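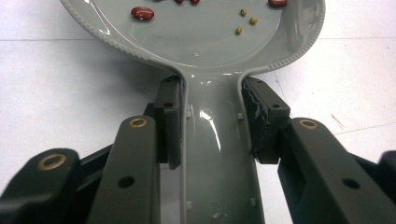

I've been growing climbing beans for drying for three summers now and I am still not over how good they are. Dried beans! The thing at the back of the cupboard! I used to buy one tin of kidney beans a month for chilli and think no more about it, and then Hatice Öztürkmen from the plot next to mine at Tramside gave me an envelope of seed and that was the end of my free weekends. Part of it is simply how they look. A few dark red kidney beans in a scoop with some small yellowish-green ones, all that shine and speckle, and I'm as happy as a child with a bag of marbles.

Home Plots Kitchen Seed swaps About

4 min read

So, this year. I sowed 80 seeds in pots on the windowsill in April, which was too early (it's always too early, I can't help myself) and they went leggy and pale before the nights were warm enough to put them out. Most pulled through. The slugs had a good go at the rest, and I filled the gaps by pushing seed straight into the soil in early June. Those late ones caught up completely! If you have a cold spring, just wait. I'm writing that down here so that I read it next year.

For supports I used hazel poles, 16 of them, tied in a long tent shape along the path. Cameron Mowat told me the row was facing the wrong way for the wind and he was right, it leaned like a drunk from July onwards, but it held. Next time I'll put a stake at each end and run a wire between them.

The best bit is the waiting, oddly. You leave the pods on until they're papery and rattle when you shake the plant, and then you pick a dry afternoon and sit on an upturned bucket shelling. I did most of mine in one go with the radio on and my thumbs were sore for days. Then they go on trays in the spare room for a couple of weeks, and into jars once a fingernail won't mark them.

Search this blog Search Go

Cooking them is where I get evangelical. Soak overnight, throw the water away, cover with fresh and boil hard for a good ten minutes before you turn it down. Please don't skip the hard boil with red kidney beans, they can make you properly ill otherwise, and don't trust a slow cooker to do that part. After that it's an onion, a bay leaf, plenty of olive oil and as long as it takes. The broth is wonderful. I drink it out of a mug.

Bülent Değirmenci has promised me some of his white ones for next year, so I need to find room for another row. The courgettes may have to go.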